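Roltico Programme Office
Progress report to the Lumen Equipment Fund
Strand: hand-held gripper stations, second funding period
7/22/21
6 min read
3 shares | 0 comments

1. Purpose of this report

This report sets out progress on the equipment strand of the Flallero project, gives the position against the approved budget, and asks the Fund to agree a change in the order of purchases for the remainder of the grant. It should be read together with the plan submitted in March, which is not repeated here except where a figure has changed.

The strand pays for the stations at which operators record handling tasks with hand-held grippers. The recordings are used to train the two-arm robot which the project intends to buy in its final stage. The work at present centres on cable handling.

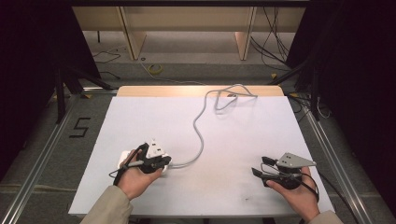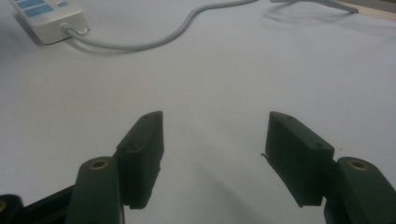
2. Summary of the position

The first group of stations has been fitted out and is in regular use. Recording of cable tasks has started, and the quality of the recordings has been judged good enough for training. Spending is below profile, chiefly on account of a late delivery of spare parts. The project has not yet committed any money towards the robot itself.

Of the 200 hours of recording planned for this period, 91 have been completed and checked. The shortfall comes from the first weeks, when operators were being trained and the stations were frequently stopped for adjustment. The weekly rate has risen since then, and the project expects to complete the full 200 hours before the end of the next period without additional staff.

3. Stations and furniture

The original application allowed for factory-made benches at every station. During the first weeks the team compared these with a simpler arrangement of a board on a metal frame, which can be altered on site when a task changes. The simpler arrangement was adopted. It costs less, can be taken apart by two people, and allows a damaged or marked board to be replaced without replacing the whole table.

Station numbers have been kept the same in the asset register, the booking sheet and the recording log. In the March plan these were three separate systems of numbering, and a good deal of time was lost in matching one to another. The Fund's own monitoring officer raised this point and the project is grateful for it.

The saving on furniture has been held in the contingency line pending the decision requested in section 8.

4. Grippers

All gripper pairs in use were supplied by Waaka under the first call-off order. They have performed adequately. The main running cost is wear to the finger parts, which are replaced as a set. The March plan assumed that each set would last for the whole of a funding period. This was too hopeful, and sets are now budgeted at two per pair per period.

Three matters have come up in use and are being followed up with the supplier:

- Delivery of spare finger sets has taken longer than quoted. One station was out of use while parts were awaited.
- Left and right devices are packed and invoiced as a pair, so that a fault in one means returning both. The project has asked for single units to be priced.
- The supplier's warranty starts on the date of dispatch. The project has asked for it to start on the date of acceptance.

A written reply has been received on the second point only. Single units can be supplied, at a price slightly above half that of the pair. The project proposes to keep one spare left unit and one spare right unit in store from the next period onwards.

5. Task materials

Materials for the cable tasks are ordinary household and office items and have been bought locally in small amounts. The budget for this line was set low and has proved sufficient. Electrical items used as task objects are not connected to the mains during recording. They are entered on a separate list from the leads and supplies that run the stations, so that they are not put into service by mistake, and the separate list has been checked by the site safety adviser.

The project would like to widen the range of cables in the next period. Early training runs suggest that results fall when the thickness or stiffness of the cable differs from those already recorded. The cost of doing this is small and can be met from the existing line.

6. Budget position

The main points are as follows.

Furniture and frames: underspent, for the reasons given in section 3. No further purchases are planned unless the number of stations is increased.

Grippers: spent in line with the profile. The next call-off order has been prepared but not placed.

Spare parts: underspent at the date of this report. The money is committed and will be paid on delivery, at which point the line will be slightly overspent. The project proposes to meet the excess from contingency.

Computing and storage: spent in line with the profile. Storage is being used faster than planned, as recordings from each station are kept in full until they have been checked. Checked recordings are now moved to cheaper storage at the end of each week.

Task materials: in line with the profile.

Contingency: 3,000 remains unallocated, including the saving on furniture.

The robot purchase line has not been touched. Quotations obtained in March have lapsed and will need to be renewed.

7. Risks

The most serious risk is the delivery time of the robot. Suppliers have advised that orders placed late in the year may not be filled within the grant period. If the order is left until all recording is complete, as the March plan proposed, there may be too little time for installation and acceptance tests.

A second risk is dependence on one supplier for the grippers. Recordings made with a different make could not simply be mixed with those already held, and a change would therefore mean repeating part of the work. Holding a larger stock of spares lowers this risk but does not remove it.

A third risk concerns floor space. The room set aside for the robot is at present used for storage and must be cleared and its floor inspected before any order is placed. The inspection has been requested and a date is awaited.

8. Decisions requested

The Fund is asked to agree:

(a) that the order for the robot may be placed once 6 of the planned task groups have been recorded and checked, instead of at the end of all recording;

(b) that the saving on furniture be moved from contingency to spare parts, up to the amount needed to meet the excess described in section 6 and to buy the two single gripper units described in section 4;

(c) that the next call-off order for grippers be placed on the existing terms, should the supplier decline to change the start date of the warranty.

Decision (a) is the most pressing. Renewed quotations are normally held for a short period only, and the project does not wish to request them until the Fund has indicated whether an earlier order would be acceptable.

9. Next period

Recording will continue at all stations now in use. The wider range of cables will be introduced gradually, beginning with the stations whose operators have the most experience. An updated asset register, with purchase dates and warranty dates for every item above the Fund's reporting threshold, will be sent separately. The next report will include the result of the floor inspection and a revised spending profile.

Related items
Flallero: equipment plan, March
Lumen Equipment Fund: guidance on moving money between budget lines
Call-off order terms, hand-held grippers (Waaka)
Roltico asset register: notes for station leads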